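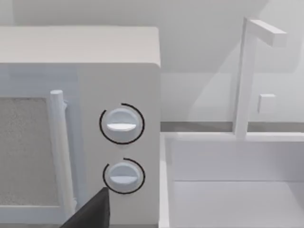
How to Clean a Microwave Without Buying Anything

Every few months I look inside my microwave and find a record of everything I've eaten since the last time I looked. Soup is well represented. So is a single bean, fused to the ceiling, which I have come to think of as load-bearing.

You can buy sprays for this. I bought one once, and for a week my oatmeal tasted like a hotel lobby. What follows uses water, a lemon or some vinegar, and a cloth you no longer respect. Allow half an hour, most of it spent standing in another room.

What you need

A microwave-safe bowl, bigger than you think
1 cup of water
Half a lemon, or 2 tablespoons of white vinegar
A wooden spoon or a wooden chopstick
Two cloths, one damp and one dry
Dish soap
Baking soda, for the bad cases
An old toothbrush (retire it afterward, and tell the household)

Step 1: Take out the turntable

Lift out the glass plate and the little ring with wheels that it sits on. If the plate is hot from somebody's lunch, let it cool before it goes anywhere near the sink. Cold water on hot glass is a fast way to own a different kind of project.

Wash both in warm soapy water. Most glass plates can go in the dishwasher, but check your manual, or the drawer where you keep the manual you're sure you have. Do the ring by hand. Hair gets wound around the axles, even in homes where everyone claims to be bald. Put both parts back before you heat anything.

Step 2: Make steam

Pour the cup of water into the bowl. Squeeze in the lemon and drop the squeezed half in after it, or add the vinegar. Lemon smells better. Vinegar is cheaper and does more for old fish.

Now put the wooden spoon in the bowl and leave it there. Water heated in a very smooth bowl can get past boiling without bubbling, then go off all at once when you touch it. The spoon gives the bubbles somewhere to start. If the handle is too long for the plate to turn, use the chopstick.

Heat on high for three minutes if your oven is 900 watts or more, five if it's smaller. You want the window fogged over. If it isn't, give it another minute.

Step 3: Leave it alone

Keep the door shut for 7 minutes. This is the step people skip, and it's the one doing the work. The steam is softening the crust so you don't have to chip at it like a fossil hunter. My neighbor Heriberto Londoño opens his after thirty seconds "to check," lets all the steam out, and then complains to me about lemons.

Step 4: Wipe, top to bottom

Open the door with your face well back. Lift the bowl out with oven mitts and set it somewhere you won't put your elbow.

Start with the ceiling. Everything you loosen up there is going to fall, and you may as well clean the floor once. Then the walls, the back, the inside of the door, and last the floor. Rinse the cloth often. You'll know when.

There may be a flat panel on one of the inside walls that looks like cardboard. It's the waveguide cover and it's meant to be there. Wipe it gently, don't soak it, and don't pull it off, whatever your instincts say. If it's burned through or crumbling, stop using the oven until you've got a new one fitted.

Step 5: The stubborn spots

Mix baking soda with a little water until it looks like toothpaste. Dab it on, wait five minutes, rub with the damp cloth, and wipe off every trace. Skip steel wool. It scratches the lining and can shed bits of metal, and you know how microwaves feel about metal.

Yellow stains from popcorn may never leave completely. I've made my peace with mine.

Step 6: The door edges and the outside

Unplug the oven first, which also spares you from accidentally starting it with your sleeve. Go around the door edge and the hinges with the toothbrush and a bit of soapy water, then dry them. Crumbs here can keep the door from closing flat.

For the outside, wring the cloth out hard. Don't spray anything at the buttons or the vents - put the soap on the cloth instead. The handle deserves a second pass, being the part everyone grabs while holding raw chicken.

If it still smells

Put an open dish of baking soda inside overnight and take it out in the morning. Leave yourself a note on the door. Roxana Ñahui, who used to share a kitchen with me, reheated her coffee alongside one and was not grateful for the fresh scent.

For burned popcorn, repeat the steam step with vinegar, then prop the door open for the afternoon. Repeat again in March.

How often

Once a month is reasonable. A quick wipe after anything with tomato in it is better, and a cover over the plate is better still. I own two covers. They're in the cabinet, spotless.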